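Plarndale wants your kitchen, 35 minutes at a time

The flyers went up in July, in the laundromat and on the corkboard outside the hardware store. Plarndale, a firm most of us had never heard of, would pay households to let a crew bring a robot arm into the kitchen and work it by hand for a while. No cooking required. The crew steers, the arm copies, and everything it sees and does gets saved as examples for a learning system called Imuvon. A session runs 35 minutes, plus setup, plus however long it takes to find an outlet that isn't behind the fridge.

I went along on two of these visits and came back with more questions than I left with.

The pitch is simple enough. A machine that has only practiced in a lab falls apart in a real house, so you collect practice in real houses. Nhyira Quansah, who runs the visits on this side of the river, told me her crew has brought back 700 usable sessions so far. I asked what "usable" meant. She said it meant the recording was complete and the task on the sheet was the task that got done. I asked whether anyone checks if it was done well. "Somebody does a pass," she said, and then she had to go move the van.

That answer bothered me more than it seemed to bother her. If the person steering bumps the sink, backs up and tries again, the bump goes in with everything else. Maybe that's useful. Aidan Kavanagh, who labels the recordings, argues that it is, and that a system fed only on perfect runs has no idea what to do when one goes wrong. Fair point. But he also told me he can't always tell a deliberate recovery from a tired operator, and the label for both is the same.

Then there's the number. Plarndale's handout says the system now finishes 94 percent of its tasks. Nowhere does it say which tasks, or in whose kitchen. When I pressed, I was told the figure came from the Penner test, their own in-house checklist, which is run in a mock kitchen at the Manitz building. So the houses are where the practice happens and the mock kitchen is where the grade is given. I would like to see it the other way around, and I said so. I was told that was "on the roadmap."

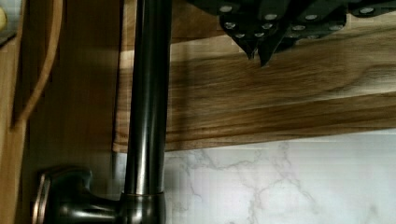
Variety is the whole selling point of going house to house, and it's where I'd push hardest. Plarndale says it is collecting "kitchens," but what it collects is whoever answers a flyer, and people with a nice kitchen are quicker to answer. Look at what the arm gets to learn from here: a dark bronze faucet, white marble with gray veins, a handsome board with a bold grain leaning behind the spout. My own faucet is chrome and wobbles. A system that has seen a great deal of bronze and marble may do fine at my sink, or it may not, and I have yet to hear of anyone testing that. Quansah says they are trying to sign up more rentals. She didn't have a count.

The privacy sheet deserves a careful read too. It says faces are blurred before the recordings are shared. It doesn't mention mail on the counter, pill bottles on the sill or the school calendar on the fridge, and it leaves "shared" undefined. You can ask to have a session deleted, but only until it has been used for training, and you aren't told when that is.

None of this means you should turn them down. The crew I met was polite, took their shoes off and wiped the counter when they were done. The pay is decent for an hour of staying out of the way. If you do sign up, clear your papers first, and ask for the deletion deadline in writing before the arm comes through the door. I asked for it as well, on behalf of this newsletter, and will print the answer if one arrives.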